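The Long Way Across 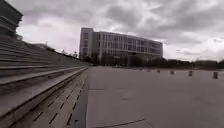

1. The Cart

We named the robot Prella, and I lost the vote on that (I wanted Gus). It was a little four-wheeled delivery cart, knee high, built on my kitchen table out of a mobility scooter motor and a lot of aluminum angle that Rigoberto got from somewhere and wouldn't discuss. The plan was simple! It would drive itself across the plaza at Valirside, between the big concrete steps and the bollards, and stop at the far end by the trees with a thermos of coffee still upright on its back.

I should say the plaza was my idea. I walk through it every day, it's flat, and I figured a robot can't get into much trouble on flat. Shanti Katiyar pointed out the drain slots that run along the bottom of the steps and asked how wide my front wheels were. I said wide enough. I then went home and measured them, and then I ordered new wheels.

That was May. By the time they came I'd rewired the whole thing twice, once because I wanted to and once because I'd put the battery in backward and there was a smell. My sister called in the middle of it and I told her I was cooking.

2. The Crossing

So, 16 October 2020, gray as a dishpan, and the four of us in our coats. Morag Skinner had the stopwatch. Rigoberto had the kill switch on a cord around his neck like a gym teacher. I set Prella down, poured the coffee, screwed the lid on and pushed the green button.

She sat there.

"Give her a second," said Shanti.

I gave her 30. Then I crouched down to look at the light on the controller, and off she went, straight past my ear, humming. Oh, it was beautiful! She held her line as if somebody had painted it for her. I jogged along beside her grinning like an idiot, and we must have been halfway to the trees when she began to drift left, toward the steps, very gently, the way a dog drifts toward a sandwich.

"Is she supposed to do that?" Morag yelled.

"She's correcting!" I yelled back. She was not correcting.

Rigoberto had his thumb over the switch and was looking at me, and I kept shaking my head at him, one more second, one more second. The new wheels went over the first row of slots, tick tick tick, and over the next. Then she bumped her nose against the lowest step, backed up, thought about it, and bumped it again. The thermos didn't so much as wobble.

We let her do it five or six more times. Shanti sat down on the step right beside her, unscrewed the lid and took a drink.

"It's still hot," she said, and passed it to me.

I carried Prella home under one arm, with Morag reading me the time off the stopwatch all the way to the bus, and I had the compass board out on the table before I'd taken my coat off.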